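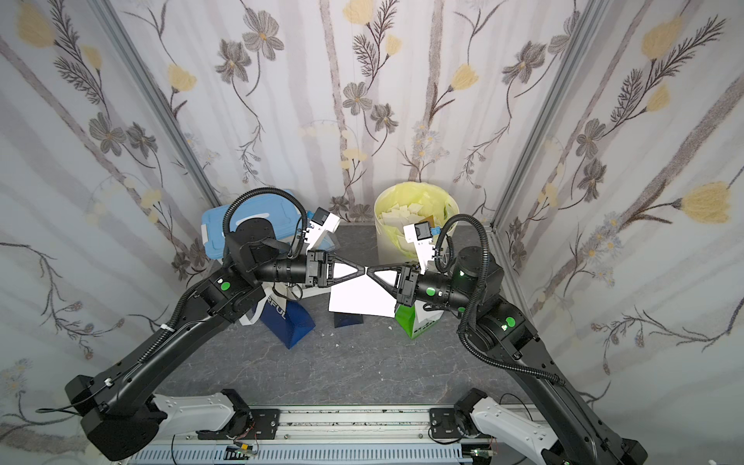 Can crumpled paper and little scraps go in the regular recycling cart?

Crumpled sheets are fine in the cart, but anything smaller than an index card now has to go in a closed paper bag or be taken to the Watkins Street drop-off.

So that's the new rule in Grakgate, and it started this month. I've had more email about it than I got about the parking meters (and I got a lot about the parking meters!), so let me go through what has changed and what hasn't.

Pekero, the company that picks up our recycling, told the town back in the summer that small paper was getting blown around the trucks and falling through the sorting screens. Whatever falls through ends up mixed with broken glass, and then it's trash. The town council talked it over for two meetings and came back in November with the paper bag rule, plus a drop-off counter on Watkins Street for people who make a lot of scraps. That means teachers, quilters who cut paper patterns, scrapbookers, anybody with a shredder, and me at tax time.

The counter is in the old shoe repair shop, two doors up from the bakery. It opens at 8 in the morning and closes at 4, and there's a second shift from 6 to 7:30 in the evening for people who work. I stopped by on opening day with a grocery sack of envelopes and waited maybe five minutes. They'd already taken in 544 pounds by lunch, which sounds like a typo but I saw the sheet on the wall. By the end of the first week it was 1,336 pounds, and 86 households had signed in.

Akosua Bawa runs the counter for the town, and she was very patient with my sack. She pulled out two window envelopes and a receipt and handed them back to me. Shiny receipts are a no. Windows are okay if you tear the plastic out first, which I hadn't done.

"Keep cardboard out of the scraps if you can," she told me. "A little piece won't ruin a bag, but it slows us down, because somebody has to fish it out."

Now, about the liners. If you keep a wastebasket just for paper at home, go ahead and line it with a plastic bag, that's easier on everybody. You just can't hand the plastic over. Tip the paper into the big bin at the counter and take your bag home to use again. I saw one man try to leave his whole bag on the floor and walk out, and he got called back pretty quick.

Larger flat sheets don't need any of this. Stack them, put them in the cart as usual, done. Same for magazines and newspapers. If a sheet has one clean side I'd save it for lists anyway — a storage box with a snap-on lid keeps them flat, and mine has lasted us through two school years so far.
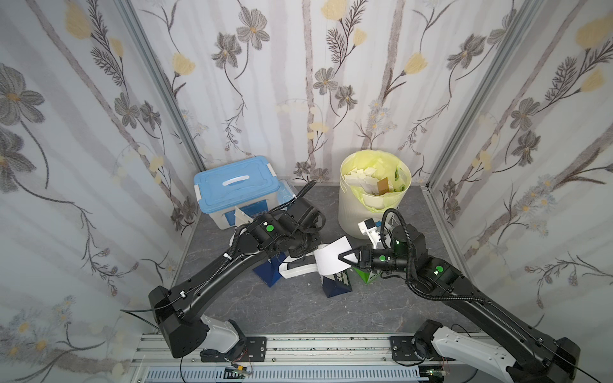
A lined bin filled with crumpled white paper scraps, with a piece of cardboard poking up among them and a lidded storage box nearby.

The town is paying for the counter out of the same fund as the leaf pickup, and the money is good for about 329 days of opening. After that it goes back to the council. Stulik, over the county line, has asked whether its residents can use the counter too. For now the answer is no, you need a Grakgate address and they do check.

A few dates got moved around at the last minute, so if you have the yellow flyer from the library, ignore the hours printed on the back. The ones I gave above are the ones taped to the door. Parking is on the street, and the alley behind the shop is for the Pekero truck only.

I'm going back this week with the rest of my envelopes, windows out this time.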